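We use cookies to remember your settings. Accept | Manage preferences

Calibration intervals for bench torque and force gauges

The metrology lead at Voltitz looks after 2,323 registered instruments, of which 1,335 are force or torque gauges. We asked how the recall interval for each one is set.

"The maker's sheet gives a starting value, usually 12 months," the lead said. "After 3 calibrations we have our own drift data and the sheet matters less." A gauge whose as-found error stays under half its tolerance is moved to a longer interval. One that exceeds tolerance is shortened at once – and every reading taken with it since the last good check is reviewed. 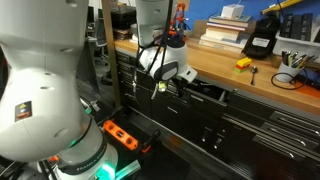
Torque is the harder quantity to keep traceable, in the lead's view. A force gauge can be loaded with known masses, while a torque gauge also needs a known lever length and a beam that stays level. Labels get the same attention. "A printed name on a band, like the FRANKA EMIKA lettering low on that white arm, tells you who made the thing. It doesn't tell you when it was last checked." Voltitz therefore requires a due date and a register number on every gauge, and the number must match the certificate.

Most certificates come from Lumer, which applies load in ten steps up to 100 percent of range, then back down. The difference between the rising and falling values is reported as hysteresis. Engelhardt handles the smaller ranges. "We ask both labs for as-found values before any adjustment. Without them you can't calculate drift." 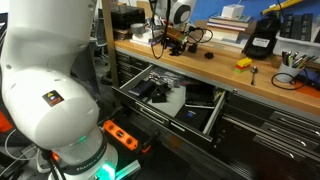 Temperature and zero

Gauges are left in the measuring room overnight before use. Zero is recorded before and after each run, and a shift larger than one display digit voids the run. The lead expects the next interval review in June, when results from the Stukden site will be added to the register.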